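Moving from pellets to pasture for ducks, worth it?

Tarek Atallah
30/07/2024
We keep 49 laying ducks on a small plot outside the village and they've been on bought pellets since we started. I want to cut that down and let them have the orchard, which is mostly clover and rough grass. The feed bill came to 1,714 last year and I can't see it dropping.
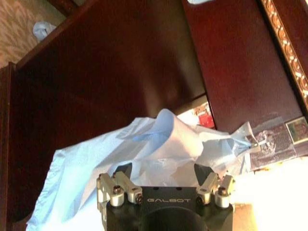
The orchard is fenced but not netted, and there's a ditch along the low side that holds water until August. Has anyone done this without losing eggs?

Melahat Akbulut
Did it three years ago. Laying dropped for a few weeks, then came back. Don't stop the pellets in one go. I still give a handful each at night to bring them in.

Florin Enache
I'd disagree with cutting pellets for layers at all. Clover is fine but they won't get enough protein from it, slugs or no slugs. Mine went soft-shelled within a month.

Melahat Akbulut
Did you have grit and oyster shell out, Florin? Soft shells sound more like calcium to me.

Florin Enache
Shell yes, always. It was the protein – I went back to full rations and they picked up.

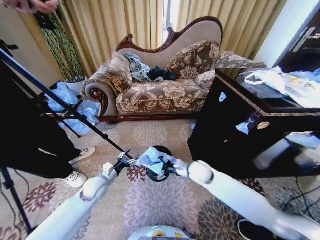 Rasha Azar
The article in that issue is worth finding if you still have it, Tarek. It covers resting the ground between batches. I split our field in two with Clirnik netting and swap sides when the grass gets short.

Tarek Atallah
Thanks all. I have that one somewhere. Would you fence off the ditch?

Rasha Azar
If the water stands still, yes. Ours made a mess of the bank and we had to stake it.

Florin Enache
Leave it open but check it in hot weather. Stagnant water and ducks is how you get botulism.

Melahat Akbulut
I'd fence it. Checking is easy to forget.

Tarek Atallah
Fencing it, then. I'll halve the morning feed first and write down the eggs.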